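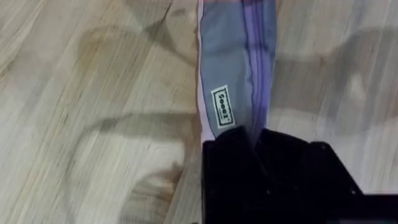 Bench Rules for the Two-Arm Station: Frequently Asked Questions
Studley Shared Workshop - last updated March 28, 2026

Who are these rules for?
Everyone who books time on the arms, whether it's your first visit or you've been coming since we opened. Wilma Lamont wrote the first version one December, and Hiếu Đỗ has been kindly tidying it up ever since.

Do soft items need their own rules?
They do, and we get this one a lot! Fabric folds and shifts under the fingers, so please start at low speed and hold a pouch near one end, well away from the zipper teeth. Grip force for cloth stays at or below 13 newtons unless Hiếu has signed your sheet.

Can both arms work on the same item?
Yes, but let one arm take hold first and bring the second one in slowly, stopping short of the item before you go any further. 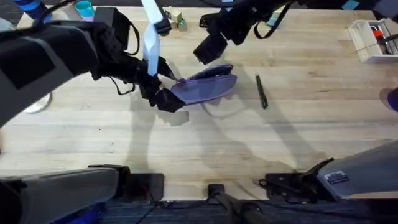
Left gripper holding the pouch, right gripper waiting just above it.

May I leave other things on the table?
You may, as long as they're on your setup sheet and out of the path of both arms. Pens, cups and blocks are all fine - just remember that cable loops hang lower than you'd think, and they need room too.

When can I reach in?
Only after both arms are paused and you've said "hands in" out loud. Wait for your partner to answer, even if you're sure they heard you.

How long is a session?
We ask for no more than 30 minutes before you swap operators. Tired eyes miss things, and a cup of tea does wonders.

Who do I ask about anything else?
Kha Phan at the front desk, extension 143.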